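The Ritden Talks

By the time the foreign minister of Joltitz had finished her third glass of tea, Melahat Karabulut had already rewritten the joint statement twice in her head, and she was fairly sure (she was always fairly sure, it was her one real vanity) that the word "shared" would have to go.

"Shared river," said Güven Işık, leaning over from the Tinby side with his reading glasses pushed up into his hair. "My president will never sign shared."

"Then what will he sign?"

He thought about it for a good long while, the dear man, and ate a biscuit. There were 300 pages of annexes between them, and 2000 soldiers sitting on either bank, most of them bored and homesick, and down the hall old Donnie Sutherland was snoring through the session on fisheries.

"The river," Güven said at last. "Just the river."

Melahat crossed out one word, slid the paper over, and went to telephone her mother, who wanted to know if she was eating properly and didn't ask about the treaty at all.
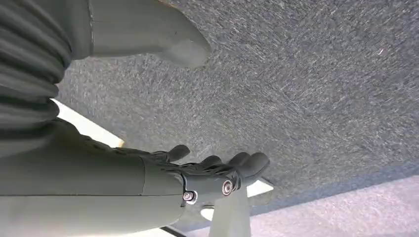
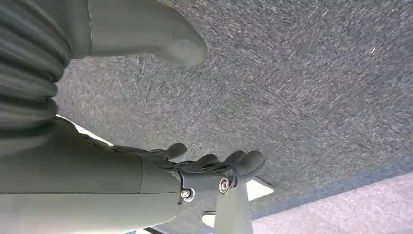 Both pictures: gray robotic arm with ribbed bellows cover.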